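# Musty smell from front loader after moving, towels worst

Posted in Laundry & Kitchen, 13 February 2025

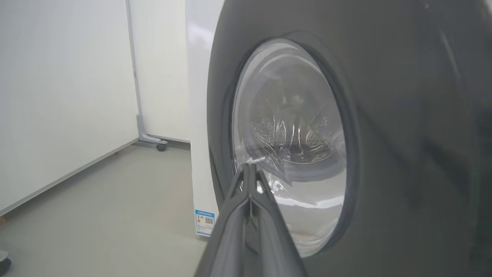 ## What I've tried so far

We moved to a flat in Fetby in May and the washing machine came with it. It's a dark grey front loader with a round glass door. Shirts and bedding come out all right but the towels smell sour as soon as they get damp again. I've used a bottle of Drenix machine cleaner and run it empty twice. It was better for 2 weeks and then the smell came back. I mostly wash at 30 degrees with liquid. Is it the machine or the towels? I'd like to avoid paying for a repair visit if I can.

**ulmont_tenant**

---

It's probably both. A machine that only ever runs at 30 builds up a greasy film behind the drum, and liquid detergent doesn't contain bleach, so nothing shifts it. Do this in order:

1. Pull back the rubber seal and wipe inside the fold with an old cloth. Check for hair and coins.
2. Take the detergent drawer right out and scrub it, and the roof of the slot it sits in.
3. Drain and clean the filter at the bottom front. Put a tray and a towel down first.
4. Run the hottest cotton cycle empty, with powder (biological, the ordinary white sort).
5. Wash the towels at 60 with powder and no softener. You may need to do them again.

After that, one hot wash a fortnight and leave the door and drawer ajar between loads. Softener is bad for towels anyway, it coats them and they stop drying properly.

**greyheron13**

---

Had this in our last place. Cleaned the filter and it went. Ours hadn't been opened in years by the look of it.

**pegbag**

---

Agree with the powder advice. One more thing to check is the waste hose. If it's pushed too far down the standpipe, or hangs low behind the machine, dirty water can run back into the drum. Ours was fitted like that by Kalniņš and the smell was in the drum every morning. Raising the hose into a loop fixed it and cost nothing.

**sudsandall**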